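Whose Picture Is It Once You Post It? Licensing Terms and the Student Photographer

Term project report, Media Law for Non-Lawyers
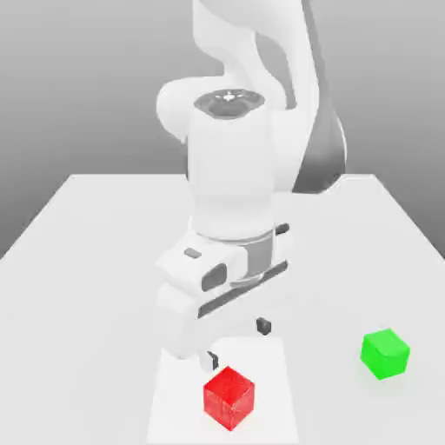 3 min read

I started this project after our campus photo club put 260 pictures on a sharing site called Zameo and then found one of them on a furniture flyer. Everyone in the club was sure the flyer had to be illegal. I was sure too! So I read the terms, and then the terms of a second site, and by March I had a topic.

What I wanted to find out

My question was simple enough. When a student uploads a photo to a sharing site, what rights does the site get, and what can it pass along to other people? I left out model releases, which another group in the class covered, and stuck to copyright and the license in the user agreement.

How I did it

I compared the agreements of two services, Zameo and Conosero, with the contributor contract from a small stock library, Lundgren. Lundgren's contract runs to 2565 words and I read it three times. (The second time was the best, because that's when the definitions finally clicked.) I marked every sentence that used the words license, sublicense, exclusive, transfer or terminate, and put them side by side in a spreadsheet. My first version sorted them by page order, which was useless, so I redid it by topic.

What the agreements say

All three leave the copyright with the photographer. That surprised a lot of people in the club, who thought uploading meant giving it away. But owning the copyright and controlling the use are two different questions, and this is where it gets really interesting.

Zameo takes a non-exclusive license and may sublicense to "partners." The word partners is never defined. A flyer printer with a partner account could fit, and I think that is how our picture traveled. I wrote to ask and got an automatic reply, so I can't say for certain.

Conosero also takes a non-exclusive license, but only to show the photo on its own pages and in its own newsletter. Anyone else has to ask the photographer. The license ends when you delete the picture, with a 6 month tail for backup copies.

Lundgren is the only one that pays, and it is also the only one that asks for exclusivity. If you sign, you can't sell the same shot anywhere else, even as a print at a craft fair. I missed that completely on my first read.

Trying it out on the club

I wrote a one-page summary and brought it to a meeting in the Wulgate building. We had a great argument over whether "non-exclusive" sounds safer than it is. Several members said they would still use Zameo, because they like being seen and don't expect to sell anything. I think that's a perfectly good reason as long as you know what you're agreeing to. The club did vote to keep its contest entries off the site until judging is over.

Problems

My summary was supposed to be 600 words and I went over twice. Cutting legal language is hard, since the little words carry so much. "May" and "will" are miles apart, and I had swapped them in my first draft without noticing. I also only looked at the current agreements. Our flyer picture was uploaded under an older version, and I couldn't find a copy of it anywhere.

Next steps

I'd love to add the terms for contest sites, which a classmate tells me are much broader. I also want to make the spreadsheet easier to read and leave it with the club, so the next person can add a column when the terms change.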